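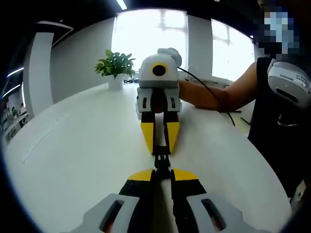

Yellow fingertips facing each other across the white table.

The Avska Folding Table, 34 inches wide

I've been selling tables out of our shop in Drurnent long enough to have strong feelings about them, and the Avska is the one I keep taking home. I have two. One lives in my kitchen and the other gets dragged out to the yard every June and doesn't come back in until I need it for pumpkins.

So, the basics. The top is plain white with a matte finish, 34 inches wide, and it folds flat across the middle. The legs are steel tube, powder coated in pale gray, and they swing out and lock with a sliding collar on each one. Push the collar down until it clicks. If it doesn't click, the leg isn't locked, and please don't put your sewing machine on it yet (I have done this, the machine survived, my floor did not).

What I like most is how quiet it is. Cheap folding tables have that hollow drum sound every time you set down a mug, and they shiver when you write on them. Entwistle, who make the Avska, put a layer of cork under the top, and it makes a huge difference! You can knead bread on it. I've cut a whole set of curtains on it. My old card table would have walked across the room.

The height adjusts in three steps: dining, counter and a low setting that's good for kids or for sitting on the floor with a jigsaw puzzle. Changing the height is a two-minute job once you've done it a couple of times, though I'll admit the first time took me a lot longer, mostly from reading the leaflet upside down.

Cleaning

Warm water and dish soap. The matte finish does hold on to turmeric and red marker, so wipe those up right away. For the ones you miss, a paste of baking soda left on overnight gets most of it. Skip the scratchy green pads. They leave shiny spots, and you'll see those every time the light comes in from the side.

What doesn't come in the box

You get the table, four rubber feet and a carry strap. The feet are already on. Wheels are sold separately, and so is the Cernel clamp-on shelf, which hangs off the back edge and is handy for a lamp or a phone charger. The shelf fits both the current table and the older one with the round corners. If you have the very first version with wooden legs, it won't fit, sorry. We tried.

Sizes and stock

We carry the standard top, item 763, and the long top, item 2530. They share the same legs, so if you buy the standard and decide later that you want more room, you can order the long top by itself and swap it over with the hex key. The long one is a two-person carry for most of us. I can get it through a doorway alone but I have to put it down and think about it first.

White is the only color right now. Entwistle used to make a dark green and people still call asking for it — if we ever find any in the warehouse I'll put them up on this page and probably buy one before you do.

Shipping

The standard top goes out by regular parcel. The long top ships freight, and the driver will call you to set up a time. Open the carton lying flat with the arrow side up, and check the corners before you throw the packaging away. If a corner is dinged, send us a photo and we'll mail a new top. You keep the legs you've got.

Returns are fine for 30 days as long as the table is clean and you still have the strap. We do get a lot of them back without the strap. Spare straps are on the parts page along with collars, feet and the hex key, and the coupon code TABLE800 takes the shipping charge off any parts order.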